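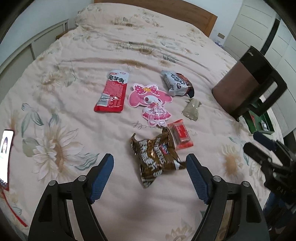
Page 11

Section 4: Sorting the snack stash on the bed

I do this part on the bed, every time. A made bed gives you more room than my kitchen counter ever has, and you can see every wrapper at once against the duvet (even a busy floral one!).

Before you start: pull the duvet up to the pillow and smooth it a bit. Wrinkles are fine. Chocolate crumbs are not, so anything that's been opened gets eaten or tossed first.

1. Tip everything out onto the middle of the bed and spread it so nothing is hiding under anything else. Big packets, little candies, cookies, the lot.

2. Pick up each wrapper and give it a squeeze. Crumpled ones fool me constantly, I once carefully filed an empty one and was so disappointed in November.

3. Find the date on each packet and put the oldest closest to you. If the label is in a language you don't read, look for the numbers near the crimped end or by the barcode.

4. Choose your tray. I use the lid of a gift box, the shallow kind with raised sides. My friend Mbali Du Plessis swears by the deep Mirau bins, and they do hold 40 bars, but I can never see what's at the bottom.

5. Set the lid flat on the bed and start filling it. Bars go along one side, small twisty candies along the other. Don't stack yet!

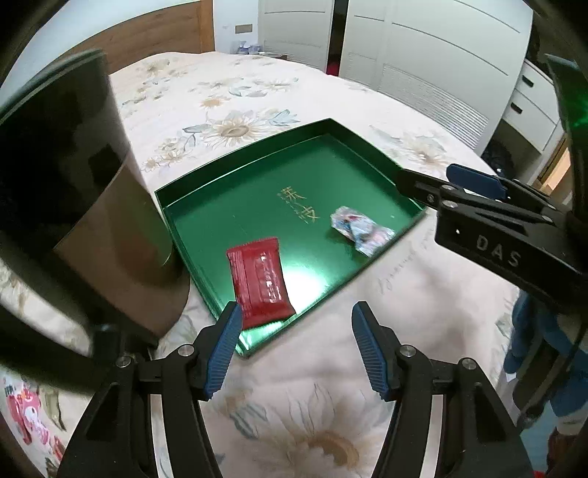

Fig. 4b. Green lid in use, with a red bar and a candy wrapper in it.

Note: shiny lids are slippery, so bars slide when you carry them. A square of paper towel underneath sorts that out.

Caution: never leave a full tray on the bed while you go answer the door. I've sat on mine. Also keep chocolate away from the radiator, and away from the dog.

6. Anything too long for the lid stands upright in the box itself, label facing out.

7. Carry the tray to the shelf with both hands, then shake out the duvet.

Shelf layout is in Section 5.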